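Workshop notebook – feed and liveweight trial
August 18, 2020 – posted by the trial bench
Last updated: August 18, 2020

We use cookies to remember your settings. Carry on reading and we'll take it you're happy with that.

Back on the ear tag readers this morning, and I'm in a better mood than I was last week! The Stellmont panel is picking up sheep at the race again, though only if they go through in single file (they don't, of course). I turned the gain down a notch and the double reads mostly went away. The old Prornach head is still my favourite for cattle – slower, but it never sulks in the damp.

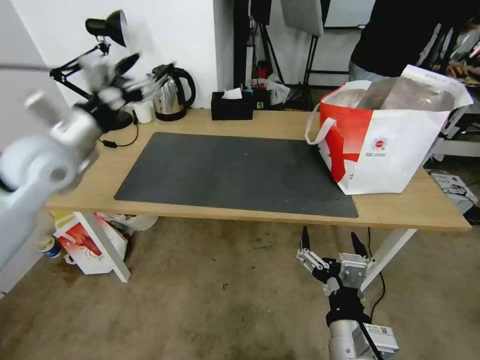
Do the lambs need re-tagging before the next weigh?
Only the ones that have lost a tag altogether, and they can be done in the race on the day.

Weigh crate next. I put the 100 kg test weight on at all four corners and the back left one reads light, same as it did in April. Swapped the load cells over and the fault moved with the cell, so that's that settled. I've asked Domínguez for a new one and I'm hoping they'll send the longer lead this time, as the last one had to be joined under the floor and I hated every minute of it.

Spent a happy hour on the hopper as well. It holds 1000 kg of pellets when it's full to the brim, but the auger starts to bridge well before it's empty, and a thump on the side is not really a method. I'd like to try a steeper cone. Driltness have one on their list that might fit our frame, bolt holes permitting.

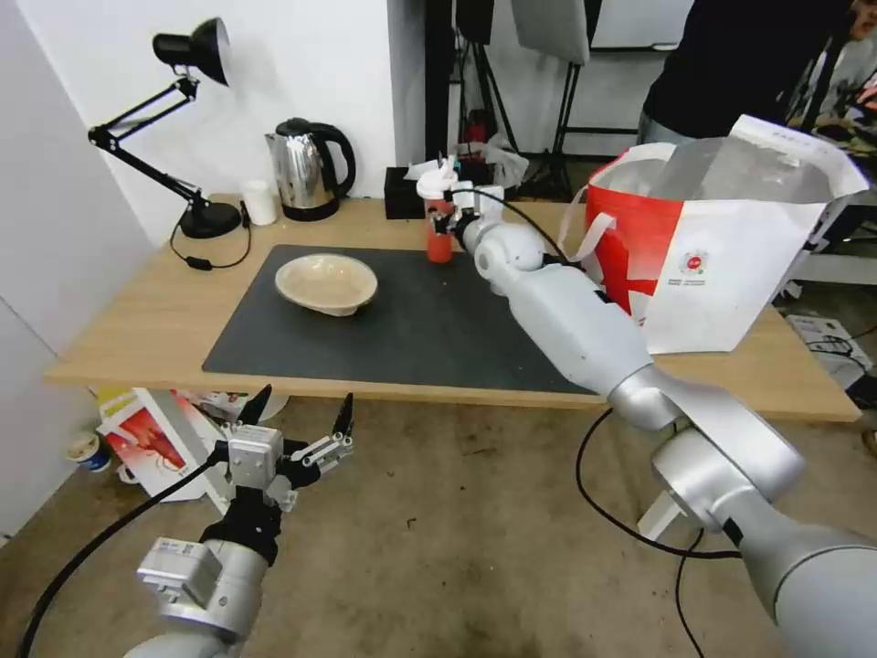
What should the store cattle be fed while the hopper is off?
Stay on the same pellets, fed by hand from bags morning and evening, with hay in the racks as usual.

The log file on the yard computer stopped at 2000 lines again and threw away the rest, so if your weights from the second pen look thin, blame that. I've raised the limit and will check it after the next run. Still to do – grease the crate gate, label the spare cables, find the good torch.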